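2026-06-29 - notes from a talk with the equipment lead at Nellomlow, written up quick

They have one arm on the bench and want a second. The budget closes soon, so we talked fast.

"First thing I'd say, dont price the arm on its own," the lead told me. "The arm's the bit everyone looks at. Then you need fingers, a mount, spares, a stop button you trust." Wotholm quoted them 3000 for a gripper set. Posta came in lower, but with a lead time of 18 weeks. Too long.

And simulation? Most of the planning happens there now. Tabletop stuff, picking up small things off a cloth, bowls and toys in the way.

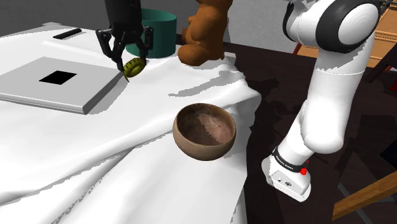
"We try the job in software before we sign for anything. If the reach is wrong I want to know in April, not after delivery." Last year they skipped that step. Bought a mount too short for the bench, had to send it back - restocking fee and all.

So what does the simulator cost? Less than you'd think. A decent graphics card, someone's time. About 1000 all in, by the lead's reckoning, though the time is the part that creeps.

"Cloth is a pain. Folds, soft things, anything that gives. I wouldn't buy on the strength of a simulated grip alone." For that they ask for a loan unit. Stoyanova lends for 2 weeks, you pay the carriage both ways. Worth it, the lead reckons, if teh bench is clear and someone is free to run it.

Service contracts came up last. They'll take the basic one, keep spare fingers in the cupboard and look again when the second arm is in. Order goes to Stoyanova if the loan goes well - Wotholm if it doesn't.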